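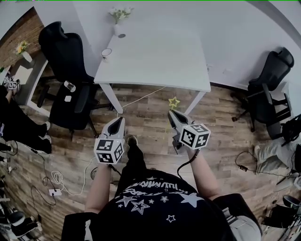
The Clesura flooring works opens its doors to the public twice a year, and I went to the August one. The site is on the edge of Ultwood, behind the old rail yard. Parking was in a gravel lot across the road and cost 2 dollars, cash only, which caught out the car ahead of me.

Visitors were taken around in groups. We signed in at the gate, got ear plugs and safety glasses, and waited in a side office where there was coffee. The tour started at the log yard. Most of what comes in is oak and ash, with a little maple for special orders. The oak is sprinkled with water through the summer so the ends don't split, and the ground there is soft, so wear proper shoes.

The sawmill was not running. It was being cleaned, and we walked along the catwalk above it and looked down at the saw carriage. I would have liked to see it cut, but it did mean our guide could talk without shouting.

After that came the kilns. There are five of them, and the largest holds 900 boards when it is fully stacked. The boards sit with thin strips of wood between the layers so the air can get through. Drying takes several weeks for the oak. We were allowed to stand in the doorway of one that was being unloaded – the smell is closer to vinegar than to sawdust.

The milling hall was the best part. Rough boards go into a planer at one end and come out with a tongue and groove at the other. A woman at the end of the line sorts them by hand into three grades, and she was fast. The lowest grade has knots and color streaks and goes mostly to barns and workshops. I asked about price and was given a printed list, with the lowest grade at a little over half the cost of the top one.

Finishing is done in a separate building to keep the dust out. They use a hard wax oil from Hindelex on nearly everything now and have stopped using lacquer except on request. There was a long strip of floor by the door with the two finishes next to each other, walked on by staff for four years. The lacquer had worn through to gray in the middle. The oiled side was darker but even, and had been recoated once.

The tour ended in the showroom, where there was a bin of offcuts for sale by the pound. I bought enough ash for a small shelf. The lunch truck outside had sold out of everything except corn dogs by one o'clock.

The whole thing took just under two hours. Children under ten are not allowed in the mill or the milling hall, and there are two flights of metal stairs with no elevator. Sign-up for the next open day is by phone with the front office.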